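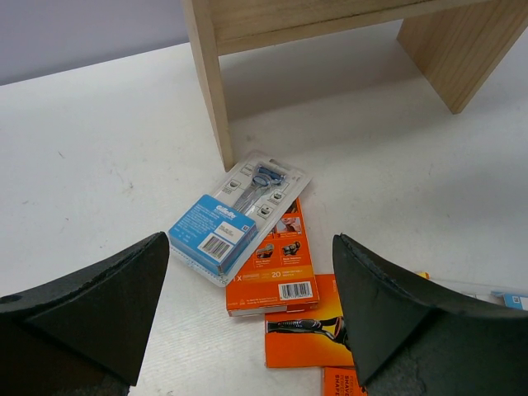 Wear on Shared Study Furniture at the Harb Building
Georges Sayegh
Applied Design, second-year project report
2019-05-25

Why I picked this

I have spent two years studying at the tables in the Harb building and I got curious about how old they are and why some rooms look so much rougher than others. Same supplier (Terside), same model, all bought at once. So what happens to them? I had a great time finding out, and I now look under every table I sit at.

What I did

I went through the ground floor and both upper floors and graded every table I could get to. That came to 107 tables. Each got a score from 0 to 5 for scuffs, edge damage and wobble, so 15 was the worst possible total. I did all the grading myself, which keeps it consistent but also means my mood is in there somewhere. I redid the first room at the end and my scores had drifted up by one point on edge damage, so I went back and corrected that room.

I also left a short paper survey at the Plandley Street entrance and got 51 back. More than I hoped for!

Results

The top floor was in the best shape, with an average total of 4. The ground floor averaged 9. Scuffs were everywhere and hardly differed between rooms. Wobble was the big one. It was bad in the two rooms where the tables get pushed together for group work and then dragged apart again, and nearly absent where they stay put.

The survey backed this up nicely. People don't mind marks at all. One person wrote "I like that it looks used." What they hate is a table that rocks while they write, and several said they fold up paper and stick it under a leg. I found plenty of that paper.

Cost

A new table from Terside costs 930 dollars. A set of replacement feet costs 50. Most of the wobbly tables I turned over had at least one foot worn flat or missing, so I think new feet should be tried first, starting with the two group rooms.

What I would change

I should have written down floor type from day one. The Gernance wing has carpet and the rest is tile, and I only noticed halfway through. I'd love to regrade the carpeted rooms in June and compare.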